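小型餐饮场所外卖转型与顾客维系研究
——以Zolier酒吧为对象的课程项目报告

提交日期:2020年3月24日,星期二
课程:服务业经营管理实务
指导教师:Fiona Niven

摘要

本报告以Ratmont街区的Zolier酒吧为主要研究对象,考察小型饮品类场所在堂食受限情况下的经营调整。项目组通过问卷、店主访谈和账目资料整理,分析了该店从现场调制鸡尾酒转向预调瓶装饮品外卖的过程,并与同街区的Tosh餐室进行对照。研究认为,熟客关系是此类场所转型初期的主要订单来源,而包装规格、取货时段与菜单篇幅对复购意愿有较为明显的影响。报告最后就菜单结构、原料采购和会员沟通提出若干建议,并说明本研究的局限。

一、研究背景

小型鸡尾酒吧的收入高度依赖现场消费。与正餐餐厅相比,其客单价中服务与环境所占比重较大,饮品本身的原料成本占比较低。一旦顾客不能到店,这类场所所售商品的性质随之改变:顾客在家中饮用同一款饮品时,不再享有吧台、音乐和调酒师的讲解,其对价格的判断标准也会向零售瓶装酒靠拢。

本年3月以来,Ratmont街区多数餐饮场所陆续缩短营业时间或停止堂食。项目组原定的课题为“小型酒吧座位布局与翻台率”,因现场观察无法继续,经指导教师同意后改为现题。原课题前期积累的店主访谈记录和客流登记表仍有部分可用,已在第三节中引用。

二、研究对象概况

Zolier酒吧位于Ratmont街区一栋旧式商业楼的二层,临街没有招牌,入口与一家裁缝店共用楼梯。该店以雪利酒、苦味利口酒及自制糖浆为特色,酒单按季更换。店内日常由店主、一名调酒师和一名兼职人员共同运营。停止堂食之前,周末晚间基本满座,工作日客流则较不稳定。

Tosh餐室与Zolier酒吧相隔两个路口,主营午餐和简餐,兼售葡萄酒。该店原本就有一定比例的外带业务,有固定的餐盒供应商和电话订餐流程。项目组选取Tosh作为对照,主要考虑两店客群年龄相近、所处街区相同,而外带经验差异较大。

两店均同意项目组查阅汇总后的订单数据,但不提供单笔交易明细,也不提供顾客联系方式。问卷由店方代为发放。

三、研究方法

(一)问卷调查

问卷分为消费习惯、外卖体验和价格感受三个部分,采用单选与五级量表相结合的形式。Zolier酒吧通过其邮件名单向约1,000名订阅者发出问卷链接,Tosh餐室则在外带纸袋中附上印有链接的卡片。两店合计回收有效问卷227份。邮件名单中有相当数量的地址长期未打开过店方邮件,实际触达人数应明显低于发送人数,因此本报告不计算回收率。

(二)访谈

项目组对两店店主分别进行了半结构式访谈,并对Zolier的调酒师进行了一次补充访谈。访谈均通过电话完成,记录整理后交受访者核对。受访者要求删去的内容已全部删去,主要涉及租金谈判和供应商价格。

(三)资料整理

两店提供了调整前后的菜单、包装采购清单以及按周汇总的订单量。菜单版本共有3个,分别对应堂食时期、过渡时期和外卖时期。过渡时期菜单仅使用了数日,样本意义有限,仅作参考。

四、主要发现

(一)菜单篇幅的压缩

堂食时期,Zolier酒吧的酒单除固定款外还列有季节款和“请咨询吧台”一栏。进入外卖时期后,酒单收缩至单页,季节款并入固定款,不再接受个别调整。店主在访谈中表示,最初曾尝试保留全部品种,但含蛋白、奶油和鲜榨果汁的饮品在装瓶后品质变化较快,试售后即予撤下。保留下来的多为以烈酒为主体、可提前稀释并冷藏的搅拌类鸡尾酒。

问卷结果与这一调整大体相符。多数受访者认为缩短后的菜单“足够”或“很合适”,认为选择过少者集中于每月到店一次以上的熟客。部分熟客在开放题中提到,他们以往并不看酒单,而是直接请调酒师推荐,外卖菜单未能替代这一环节。

(二)包装规格与定价

Zolier酒吧使用的瓶装规格有2种,小瓶供一人饮用,大瓶供多人分享。小瓶订单数量较多,大瓶则贡献了较高的单笔金额。店主最初参照堂食价格为小瓶定价,随后下调。量表结果显示,受访者对大瓶价格的接受程度高于小瓶,项目组推测这与顾客将小瓶同堂食单杯直接比较有关,尚需更多数据加以验证。

Tosh餐室的情形有所不同。该店葡萄酒以整瓶出售,顾客普遍以零售价格为参照,对加价较为敏感,但与餐食组合出售时此种敏感程度有所下降。

(三)取货时段

Zolier酒吧仅在傍晚开放取货,未接入配送平台。店方认为平台佣金过高,且配送途中瓶身晃动影响外观。受访者对取货时段的意见较为分散,居住在步行范围内者满意度较高,需驾车前来者则多希望延长时段。共用楼梯在取货高峰时较为拥挤,店方后将交付点移至楼下门厅,由兼职人员按姓名核对发放。

(四)熟客的作用

从订单汇总情况看,外卖业务启动后的首批订单几乎全部来自邮件名单中的既有订阅者。店主提到,部分顾客一次购买数瓶分送亲友,由此带来的新顾客在此后几周有所增加。项目组认为,对于没有临街展示面的场所而言,这一传播方式的重要性高于一般餐饮门店。Zolier酒吧平时以隐蔽入口作为特色,停止堂食后该特色反成障碍,路过者无从得知该店仍在营业。

五、原料采购与损耗

停止堂食之后,原料损耗问题较为突出。鲜果、香草和乳制品的采购量原本依据周末客流估算,客流中断后,库存在短时间内难以消化。Zolier酒吧将一部分鲜果制成糖浆和果酱,另一部分以果皮浸渍烈酒,作为后续瓶装饮品的基底。该店所用的Flovent库存登记软件按瓶计数,不适用于鲜果和半成品,店方另以手写表格登记糖浆批次。
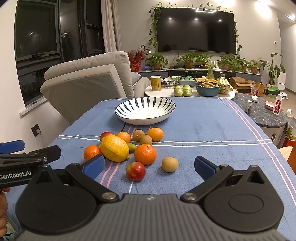
项目组查阅登记表后发现,外卖时期的鲜果采购频次较堂食时期下降,单次采购量则趋于稳定。原因在于瓶装饮品可按批次生产,所需果汁和果皮的数量能够预先计算,无须为临时点单预留余量。由此产生的另一项变化是装饰物用量的减少。堂食时每杯饮品均配有柑橘皮或脱水果片,外卖时仅对大瓶附赠少量装饰,以纸袋分装。

Tosh餐室的采购调整幅度较小。其菜单与外带业务原已衔接,主要变化为绿叶菜减少、根茎类蔬菜增加。店主表示,供应商放宽了最低订货量要求,在一定程度上缓解了压力。

需要说明的是,两店的损耗登记口径并不一致。Zolier酒吧将转制糖浆的鲜果计为“已使用”,Tosh餐室则将改作员工餐的食材计为“损耗”。本报告因此未对两店损耗率进行横向比较,仅分别描述其变化方向。

六、讨论

综合上述发现,项目组认为小型酒吧的外卖转型与餐厅存在结构上的差别。餐厅外卖延续的是同一商品,交付方式有所变化;酒吧外卖则需要重新界定所售商品。Zolier酒吧的做法是将调酒师的工作前移至生产环节,以批次调制保证口味一致,同时舍弃需要现场完成的品种。这一做法降低了人力压力,但也削弱了该店与零售预调酒之间的区别。

调酒师在补充访谈中提出,可随瓶附上简短的饮用说明,包括建议的杯型、冰块和饮用温度。店方曾试行手写卡片,因耗时较多而中止,改用统一印制的版本。问卷中有受访者表示保留了手写卡片,对印制版本则评价平平。样本过小,不足以得出结论,但可供店方参考。

此外,价格问题在访谈中反复出现。两店店主均不愿大幅降价,担心恢复堂食后难以回调。项目组理解这一顾虑,同时注意到问卷中价格并非未复购者选择最多的原因,排在其前的是“取货不便”与“忘记订购时间”。

七、建议

第一,保留单页菜单,并恢复一款按周更换的品种,由调酒师在邮件中作简要介绍,以部分替代原有的吧台推荐功能。

第二,将每周邮件的发送时间固定,并在邮件首行注明订购截止时间。现有邮件篇幅偏长,截止时间多列于文末。

第三,在楼下门厅张贴取货时段及订购方式。店主对破坏入口的隐蔽性有所保留,可考虑使用可撤换的小幅告示。

第四,为糖浆、浸渍酒等半成品建立统一的批次编号,登记制作日期与用途。现行手写表格可以继续使用,但各栏名称应予固定。

第五,与Tosh餐室试行组合销售。两店客群重合程度较高,产品互不冲突,取货地点步行可达。联合销售涉及的酒类许可事项应由两店事先向主管部门查询,本报告不作判断。

八、局限与后续工作

本研究的样本来自两店既有顾客,对从未光顾者缺乏了解。问卷由店方代发,受访者可能因与店主相熟而给出偏高评价。外卖业务开展时间较短,订单数据尚不能反映稳定状态下的需求。访谈均以电话进行,项目组未能观察装瓶和交付的实际流程,相关描述以受访者陈述为准。

原课题中关于座位布局的观察数据已另行归档,待堂食恢复后可作为前后对比的基础。项目组计划在条件允许时补做一次问卷,重点询问外卖时期新增顾客的到店意愿。

致谢

感谢Fiona Niven老师在课题变更期间给予的指导,感谢Zolier酒吧与Tosh餐室提供资料并协助发放问卷。报告中的观点由项目组负责,不代表两店立场。

附录目录

附录一 问卷全文
附录二 店主访谈提纲
附录三 两店菜单版本对照
附录四 订单量周汇总表(已作合并处理)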